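Search this journal
Enter keyword, author or DOI
Advanced

Shares 11 Comments 0

3.2 Task lighting and desk layout

Participants in the Kudeck trial worked at individual tables under reduced ceiling light, with a single desk lamp as the main source at the work surface. The lamp was chosen after a short pilot in which two other types were rejected. A clamp-mounted model restricted placement to the table edge, and a model with a jointed arm was set to a different height by almost every participant, so that readings could not be compared between sessions. The remaining type, with a freestanding base and a long narrow head, was used throughout.

Illuminance was measured at the center of the reading area with the head in its working position. The mean across all tables in the Halliday room was 542 lux, against a target of 700 lux. The shortfall was largest at tables where the base had been moved toward the far edge during cleaning. Base position was therefore checked before each session, and the head was returned to its working angle by the same experimenter (Baird).

Surface finish was also controlled. Tables in the Alten room had a darker top than those in the Halliday room, and early participants reported that the paper appeared brighter there at the same meter reading. A white board was placed over the working area of each table to remove this difference. The board also gave a fixed outline against which the lamp base could be aligned. It was wiped before each session, and any board with visible scratches in the reading area was replaced.

The angle of the head affected both the level and the evenness of the light. When the head was level, the light was even but fell partly outside the reading area. A downward tilt moved the brightest region toward one side of the base (Figure 3). The tilted position was kept for all reading tasks, and the printed sheet was shifted to the same side.
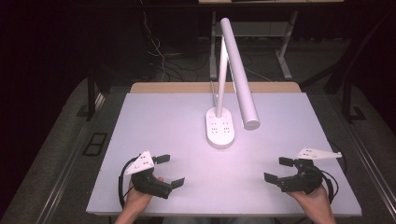 Figure 3. Desk lamp on white board, head tilted downward to the right.

Glare was assessed separately. Each participant read for 30 minutes and then rated discomfort on a five-point scale. Ratings were lower for matte paper than for coated paper in both rooms. On coated paper, the reflection of the head could be moved out of the line of sight by turning the base slightly, but this also changed the meter reading, and sessions in which the base had been turned were excluded from the analysis in Section 4.

The Imton questionnaire on lamp preference was given after the glare rating. Its items on appearance and ease of cleaning are not considered further in this paper.

Cited by 11 Save Share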